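Zübeyde Gündoğdu
Mar 8, 2022

Going through the spur gears that came with the old Baysal gearbox. Thread, mostly so I have notes to look back at.

Started with a steel pinion. It has long straight tooth flanks, with a round bore right through the middle of the face.

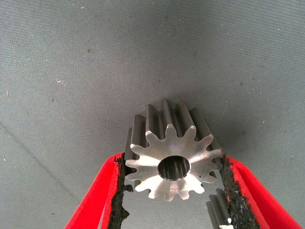 I check the bore first. If the shaft won't slide in by hand, the gear goes in the rework box and I don't bother with the teeth yet.

Next are the tooth tips. I run a fingernail along each flank and feel for burrs. A fine stone takes off the small ones.

The bigger gears get the same check, but I lay them flat under the lamp. Chips are easier to find that way.
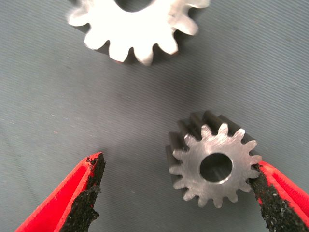

Pinions and big gears get stored in separate bags. I lost a whole evening in November sorting a mixed tin.

Bag label for this set is 2117. Still need 3 shaft keys before I can put anything back together. If you have Baysal spares, message me.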